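Home Posts Garden House About

Getting the spare room ready before the cold

Aug 17, 2025, by the Clornness blog 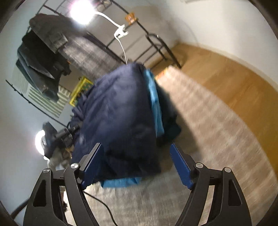 Navy on one side, brighter blue showing underneath.

Our house is on the north side of the valley and the back bedroom never gets sun after lunch. Last February it was 48 degrees in there most mornings. I put off doing anything until summer, when the hardware store in Rosales marks down the insulation.

I set a limit of $500 and spent a bit more than $300. Most of that went on rolls for the attic floor. It took two evenings and I itched for both of them. The old stuff had gone flat along the eaves, so I laid the new rolls across it and kept the vents clear.

The window was the next job. The sash has a gap at the left corner that I could get a pencil into. I used foam strip on the sides and Utetti caulk on the outside trim. The caulk says 10 years on the tube. We'll see. It went on fine but it skins over fast, so do one side at a time.

I still have to fix the door, which drags on the new rug. I also want a thicker curtain, and I'm trying to decide between lined cotton and the heavy felt kind they sell in Kurus. If you have used the felt, tell me if it sheds.

I'll post the heating bill when I have one to compare.

Contact | Copyright 2025 Clornness blog | Back to top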